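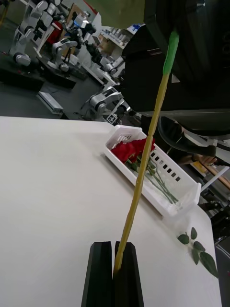

Publications > Household Objects > Papers > Section 4

Filed under: Materials & Everyday Things

4. Sorting and Storing Artificial Flowers

4.1 The stem as a storage problem

Storage advice for artificial flowers tends to be written by people who have only met them in vases. Man and Kuo, in their survey of 535 household craft boxes, give the subject one paragraph, most of it on dust. We take a less elevated view. A fabric rose laid on a table is a long stick with a large soft weight at one end, and it behaves accordingly.

The long-stemmed red roses were the easy case. They lie along a shallow plastic basket with their blooms together at one end, and a person in a hurry can find one by its head. The trouble starts with leaves. They are pushed onto the stem in small sprigs, and a sprig that has come off belongs, in the eyes of most sorters, to no flower at all. Tam's handling notes class these as "greenery, other," a heading that by August had swallowed most of the Plorilton collection.

Blue flowers raised a different difficulty. The hydrangea type has a broad head and will not lie flat beside anything slender without catching it. Thin stems and buds end up on top of it, long ones underneath, and the tray meant to hold the lot collects whatever was nearest. 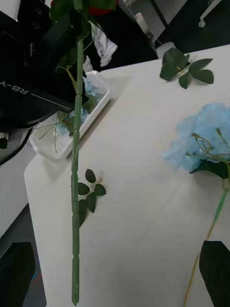 We therefore dropped our first rule, which was to sort by color, and sorted by length. This was Chung's suggestion, made 2 weeks earlier and politely ignored by the rest of us.

4.2 How much rose is enough

The makers' efforts at realism deserve a word, as they bear directly on tangling. The stem of the red rose carries small molded bumps and ridges that stand in for thorns and nodes (Figure 2). They will never draw blood, but they do hold on to a neighbor's leaf with some conviction. Serrated leaf edges help them along. The petals, being fabric, take no part in this and merely suffer from it.

Figure 2. Artificial red rose on white cloth, with the upper stem and leaves.

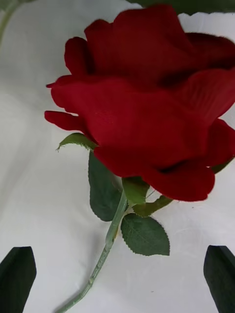 Yuen has argued that a smoother stem would store better and fool fewer people, and that the second point is no great loss. We agree as far as storage goes. For display, the bumps stay, and the sorter's patience is the price. Loose sprigs should be put back on a stem before anything is packed, or given a box of their own with an honest label.

This site uses cookies to remember your reading preferences. Accept | Manage settings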